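Why I Still Don't Own Any Rendberg

Every few months somebody forwards me a bullish write-up on Rendberg, and every few months I read the whole thing, close the tab and leave my money where it is. The May quarter got me three of these emails. Sales up, store count up, guidance raised, stock up. Fine. I have some questions anyway.

The first one is inventory. A clothing chain can look wonderful for a year while the back room fills up. Management's line on the call was that they had "positioned early for the season," and I have heard that phrase from Lenum, from Tindall, and from a shoe company I once owned and would like to forget. Sometimes it is true. Sometimes it means the sweaters didn't sell and the markdowns come two quarters later, after the people who raised their price targets have moved on to something else. 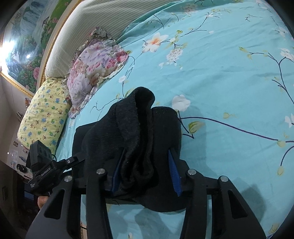 The second is what counts as a comparable store. Rendberg used to put a location in the comp base after 52 weeks. Now a remodeled store drops out and comes back later, on a schedule I can't find written down anywhere in the filing. I emailed investor relations and got a polite note pointing me to the page I had already read. If the remodels are the weak stores, taking them out makes the rest look better. I can't prove that is what's going on. I also can't rule it out with what they give me, and they could clear it up with one table.

Sandra Whitlock, who I've been swapping stock emails with for years, thinks I'm being a crank. Her case is simple: the company earns cash, the debt is low, and the Flillside outlet format costs very little to open. She bought 100 shares after the last dip and she's ahead. I told her I was happy for her and I mostly meant it.

But look at Flillside for a minute. The plan is 300 locations. Today the outlets sell leftover stock from the main stores, and that only works while there's enough leftover stock to go around. At 300 they'll have to make clothes just for the outlets, at lower quality, with the same name on the label. Tindall tried a version of this. Its regular customers figured out where the cheap stuff was and stopped paying full price.
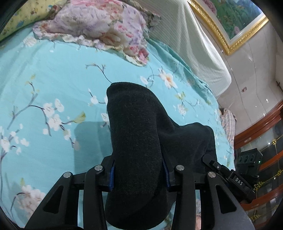 Then there's the buyback. Rendberg spent more on its own shares last year than on new stores, and the share count fell by 2 percent. Where did the rest go? Mostly to soaking up the stock handed out to executives. The press release calls this returning capital to shareholders. I'd like to know which ones.

Could I be wrong? Sure, I was wrong about Lenum for two years and it cost me a nice gain. I'll read the next quarterly report when it comes out, starting with the inventory line, and if that number has grown slower than sales I'll say so on this blog and Sandra can gloat in the comments.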